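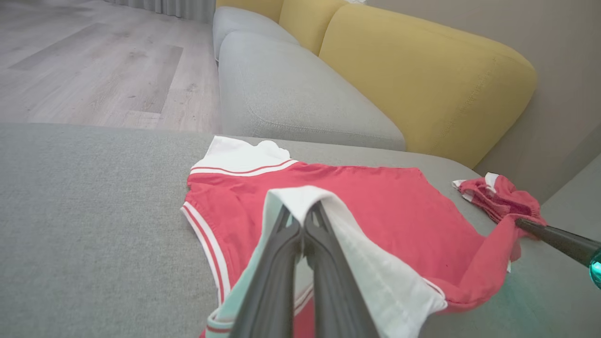 **Cliltummont Supper Club - planning meeting, Feb 28, 2018**

Present: Domenica Widmer (chair), Nadja Plattner, Rosalie Ruchti, Domingo Gallardo
Apologies: Notburga Lanz

**1. Chili night**

What a turnout! We served 344 bowls and the pots were scraped clean. Nadja's white bean chili ran out first, and several people have already asked for the recipe. She will type it up, including the smoked paprika she forgot to write down last time.

**2. May potluck**

Agreed on a slow cooker theme. Rosalie brought a test batch of pulled pork (wonderful - we all had seconds before item 3) and wants to try it again with less vinegar and more brown sugar. Domingo offered cornbread in two pans, one with jalapeños and one plain for the kids. We still need a green vegetable that isn't coleslaw.

**3. Recipe booklet**

Domenica has 20 recipes in hand and would love 8 more, desserts especially. Measurements in cups, please. Budget of $800 for printing approved, all in favor.

**4. Kitchen**

The big oven at Suvitz Hall runs hot on the left side, so rotate your casseroles halfway through. New sheet pans were agreed on; Nadja to order.

**Actions**

- Nadja: chili recipe, sheet pans
- Rosalie: second pork test
- Domingo: ask Notburga about her lemon bars
- Domenica: booklet draft for the next meeting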